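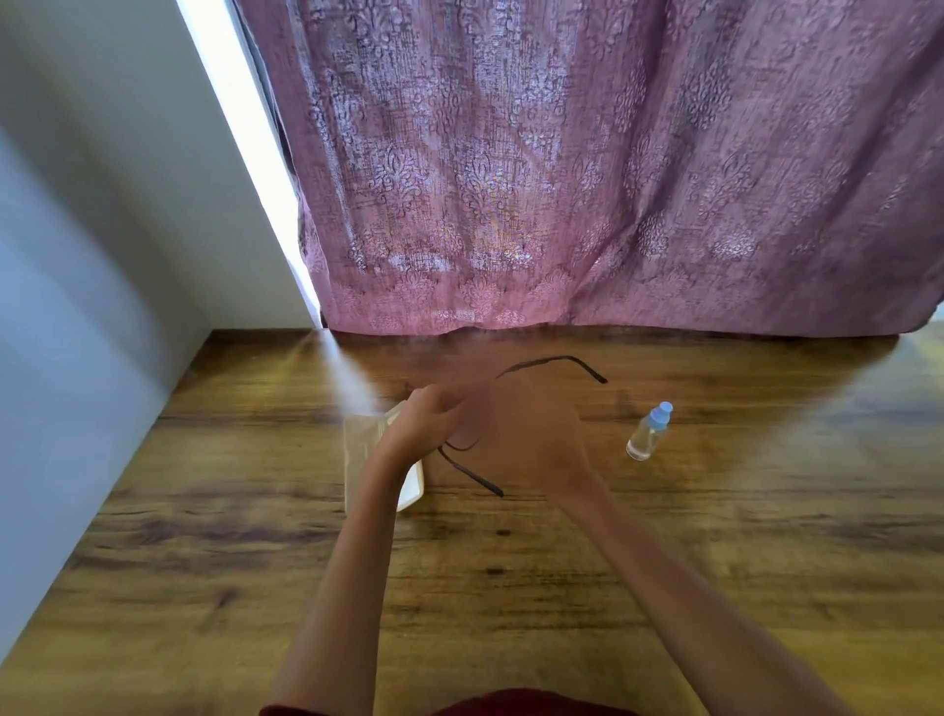 Does the eyeglass cleaning and care program still need outside money after this year? It does for supplies and bench hours, and the amount is smaller than in our first request.

Home | Programs | Reports | Partners | Contact

May 22, 2025
By the Program Office, Brolmont Vision Outreach

Progress report to the Thaler Fund

This report covers the work since September at our Prestow and Geratlow sites. Both sites take in donated eyeglasses, clean and sort them, and pass them on to the clinic for lens reading. They also run a walk-in hour for people who want their own glasses cleaned and the screws tightened.

Cleaning

All cleaning is done by hand at a table. In the fall we dropped the shared soaking tray, which left spots on coated lenses and loosened the paint on older frames. Each pair is now handled separately. The lenses are sprayed, wiped on both sides, and wiped again with a dry cloth. Temples and nose pads come last, as they carry the most skin oil and dirty the cloth fastest.

The new method takes longer. A pair in fair condition needs nearly 6 minutes, counting the check for scratches. We get fewer returns from the clinic for smears, and the clinic has asked us to keep going this way.

Supplies

Cloths were the largest supply cost. Washing them on site did not work at Geratlow, where the machine is shared and fabric softener got into the load. Softener leaves a film on lenses. Cloths from both sites are now washed at Prestow and sent back in sealed bags.

Cleaning liquid is bought in bulk and poured into small bottles for the tables. We lost some over the winter to caps that did not seat well. Replacement caps have been ordered from the same supplier and charged to the supplies line.

Walk-in hour

Attendance is steady at Prestow and uneven at Geratlow. The Geratlow hour overlapped with the food pantry line, and people did not want to lose their place. We moved it to the afternoon in March. It is too early to say whether the change helped.

Open items

Two items from the last report are still open. The printed care card has been drafted but the large-type version is not laid out. The second ultrasonic cleaner has not been bought, and we ask to move that money to cloths and bench hours. A revised budget page is attached for approval.

Next report: September

Back to Reports | Print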